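Fingertip drift after a table move, anyone else buying the "recalibrate" answer?
Cell setup and upkeep > Hands and grippers

torquewrench_60
We shifted our hand station to a new table in August and the fingertips have been landing short ever since. Vindier support says rerun the hand-eye calibration. I've run it twice. Same miss, same direction. I don't believe a third run fixes anything.

mandis_dave
Did you redo the table height in the config? People move the robot and leave the old number in.

torquewrench_60
Yes. Measured at all four corners with a steel rule.

hescobar
Calibration is fine if the target is fine. What does the tabletop look like? A shiny one gives the depth camera fits. We lost a whole Saturday to that.

mandis_dave
Hugo, with respect, everybody blames shiny tables. Ours is shiny and we pick all day. I'd check the tendon tension on the fingers first. 400 hours and they go slack.

hescobar
Slack tendons give you scatter. He says same direction every time. Read the post.

torquewrench_60
Tendons were done at 119 hours, by the book. The table is white and glossy, and I put yellow tape down to mark the work area. The laptop stays on the table because the cable won't reach anywhere else. From the head camera at rest I get
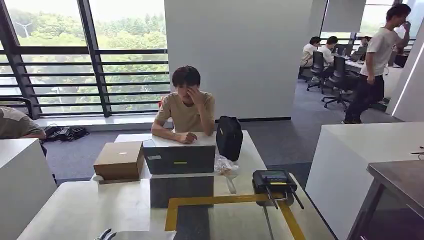 and the depth map goes to holes anywhere near the tape. Asfaw's setup sheet says nothing on surface finish, so I'm not ready to call it the cause.

hescobar
You have a laptop reflecting inside your own taped area and you're still asking? Put a matte mat down and move the laptop back. Clear the other stuff off too.

mandis_dave
A mat changes your height again, so now he has two problems. Brarico wanted 40 bucks for theirs and it curled at the corners.

hescobar
Then add the thickness to the config. It's one line.

torquewrench_60
I'll try brown paper before I spend money on a mat. If it still misses short I'm pulling the wrist cover and looking at the encoder, whatever support says.

mandis_dave
Check the wrist screws while you're in there. Mine were finger tight from the factory.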